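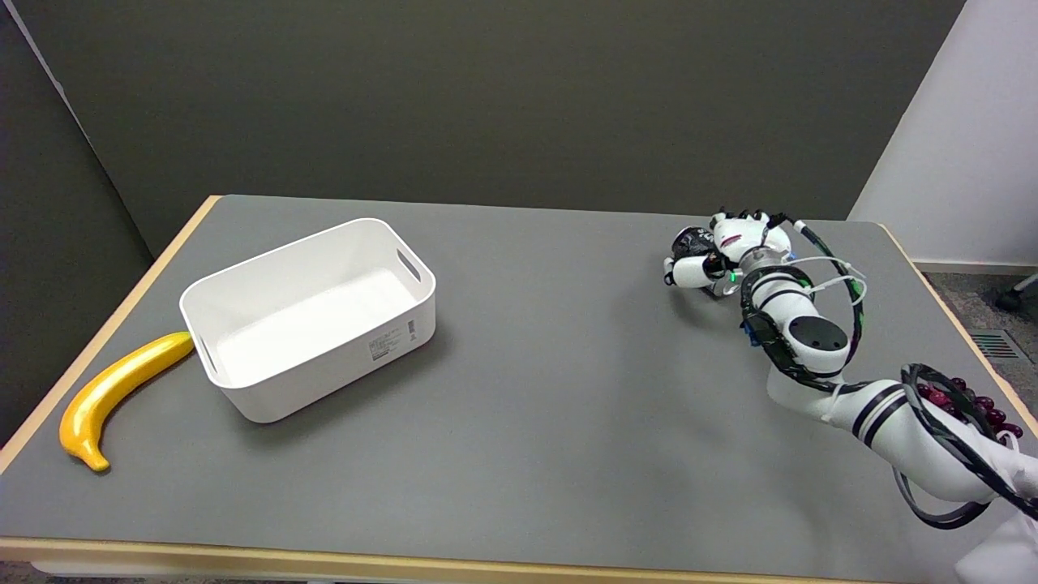 Please first check if the label residue is on all bins or only on the new ones, wrote the Nondivar help desk. If it is only on the new ones, it is a question of the label and we can answer it quickly. If the old ones are sticky also, then it is something with your cleaning product.

Ticket status: open
Opened: August 2026
Subject: white storage bins, label does not come off, handle edges
Site: Sturatthorpe playroom

Reply from site:

Thank you for the fast answer. I checked. The old bins have no residue. It is only the white bins from the Hiltireck order, the open ones with rounded corners and a handle hole in each short side. The product label is on the front long side, toward the right, and this is exactly where we want to put our own picture card, so that children can see what belongs inside (play fruit, blocks, animals).

What I tried until now:

Warm water with dish soap, 10 minutes under a wet cloth. The paper layer came off, the glue stayed.

Cooking oil on a paper towel. Better, but the place is greasy afterwards and the card does not hold. I washed it two times.

Hair dryer on low heat. I stopped early because I was afraid the wall of the bin would bend.

I did not use a metal scraper. I did not use nail polish remover.

Reply from help desk:

You did well not to use the remover, it can make the plastic dull. Please continue with the oil, but leave it longer, then wash with soap and finish with rubbing alcohol on a soft cloth. Let it dry fully before you put the card. Can you also tell us about the handles? You wrote it in the subject, but not in the message.

Reply from site:

Sorry, I forgot it. On one bin the inside edge of the handle hole has a small rough line, which I can feel with the finger. It is not sharp enough to cut, but small children carry these bins together, one on each side, and I would prefer it smooth. The other bins are fine.

I tried your way with the label on one bin. Oil for the night, soap in the morning, then alcohol. The glue is gone and the card has held since then. There is a light shadow where the label was, but the card covers it.

Reply from help desk:

Good. For the rough line, please do not sand it yourself. We asked Londoño, who delivers for this region, to bring you 2 bins with the next round, one to replace and one spare. You can keep the rough one for things that stay on the shelf.

Reply from site:

Received, both are smooth. I cleaned the remaining labels before the bins went into use, which was much easier than with play food already inside. One last question, can they go in the dishwasher? I find nothing about it on the label, and the print is very small.

Reply from help desk:

We recommend washing by hand only. I leave the ticket open until the next round, in case another handle is rough.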